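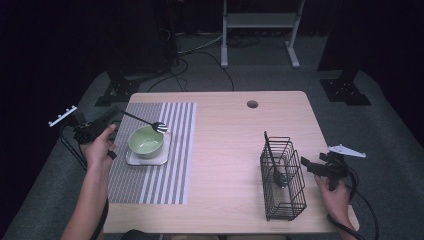

SLIDE 1: WHY YOUR MEETING HAS A MEETING

Speaker: Sihan Zheng. Twenty-minute slot. Start even if the back row is still hunting for outlets.

Open with the Lodach calendar. Don't explain it yet, let them read it. There is a prep call for the weekly sync, then the weekly sync, then a debrief from the weekly sync, and then half an hour marked "Hold." I asked four people what the hold was for. All four were attending it.

Say who I am: eleven years of being invited as optional and going anyway.

Wait for the laugh. If there's no laugh, they are managers, so go faster.

SLIDE 2: WHERE THE HOURS GO

Last June I went through every recurring invite at Pretier. There were 253. Of those, 48 had no owner, meaning the person who set them up had left the company and the meeting had stayed on. One of them was called "Temp."

Stress that I'm not against meetings. I met my wife in one. (She'll deny this. She says it was a workshop.)

Tell the "Temp" story here, but keep it short:
- Set up to cover a two-week printer problem
- Ran for three years
- Had its own slide template
- When I canceled it, two people asked where they should now give their updates

Pause for water.

SLIDE 3: CLEAR THE TABLE 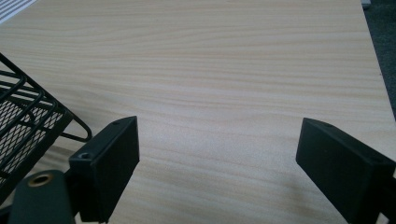 Tabletop, black basket at the left edge, wood grain, some glare in the middle.

What I mean by clearing: delete every recurring invite on one agreed date, then wait. If people miss a meeting, they put it back, with their own name on it. The name matters. It's amazing how few people want to be the one who revived the Monthly Alignment Touchpoint.

Pretier did this and got back 404 hours in the first month. Somebody in finance pointed out that 404 is also what you get when a page can't be found. He was very pleased with that and I have been using it ever since without credit.

Objection I always get: "What about the meetings we need?" Answer: you will find out by lunch. At Pretier the payroll check-in was back on the calendar at 9:40 the same morning, and quite right too.

Other objection, usually from the front row: "My team is different." Nod. Move on.

SLIDE 4: THE NIENIMEN PROBLEM

(Typo on the slide, it should be Nieminen. Fix before the talk. If not fixed, say nothing and look at the other side of the room.)

Nieminen cleared their calendar too, and every single meeting came back inside two weeks, plus three new ones to discuss how the clearing had gone. The meetings weren't the trouble there. No one was allowed to decide anything alone, so a $3,000 order for chairs needed a room full of people, most of them standing.

Things to ask before you send an invite: What gets decided? Who decides it? Could that person just decide it now, at their desk, with a sandwich?

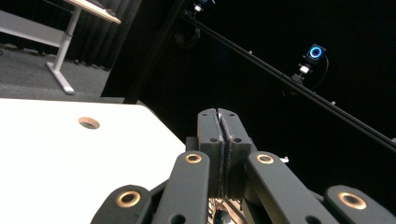
The sandwich question sounds like a joke, and it is one, but I've watched it cancel more meetings than any policy I ever wrote. Flakgate printed it on a card and stuck it up by the coffee machine. They did then hold a meeting about the wording of the card. I was invited as optional.

SLIDE 5: HOMEWORK

Ask them to open their calendars right now, on their phones, and find one recurring meeting they can't explain to the person next to them. Give them a full minute. It will feel long to me and short to them.

Take two volunteers at most. The last time I took five, and it became a sync.

If we're running over, skip the chart about time zones. Nobody has ever asked for the chart about time zones.

Questions until the host stands up. Leave the email address on screen and take the clicker out of my pocket before going to lunch.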